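Tema 2. Automatización en el puesto de trabajo
Lectura: 2 minutos

Caso: taller de cerámica Marras. Antes, una persona pasaba más de 200 cuencos por turno del estante a la mesa de revisión. Ahora los coge la pinza por el borde y Viola Sanna revisa el esmalte — trabajo más lento y con más responsabilidad. Cambian el horario, la formación y la categoría.

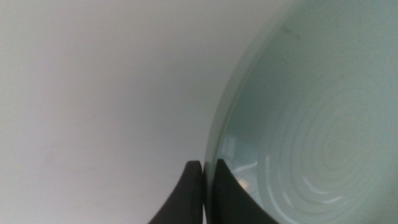
El convenio no recoge todavía el puesto de revisión. Leed el anexo antes de la práctica.

Relacionados
Tema 1. El almacén de Folville
Tema 3. Turnos y formación

Contacto: Femke Nijs | Volver arriba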